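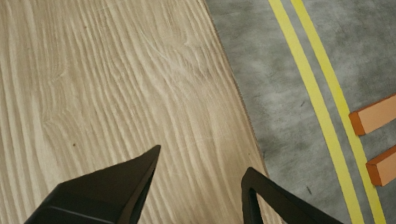

Wrist view in sim, fingers open over the bare tabletop.

Gripper comparison, part 2. Same arm, same controller, Bridier fingers against the Milaswood set. All of this is in simulation for now – hardware starts in March.

Each set gets 3000 grasp attempts. Object list, start poses and lighting seeds are identical. The only thing swapped is the finger model and its friction values.

The wrist camera sits low enough that both fingertips stay in view with the gripper open. That costs some tabletop at the bottom but makes the gap easy to check by eye.

First run with the Bridier fingers logged 536 failed grasps. Most were thin parts lying flat. The tips closed above the part and the controller reported a normal close.

Changed one thing after that: the Berhe controller now compares final finger width with expected part width before it lifts. Flags the empty closes. Does nothing for the grasp itself.

Wood grain and floor lines come from the Darbridge texture pack. I left them busy on purpose. A plain gray table gave the pose estimator too easy a time.

Milaswood run is queued with the same seeds. Will post the failure count by part type, with the config files.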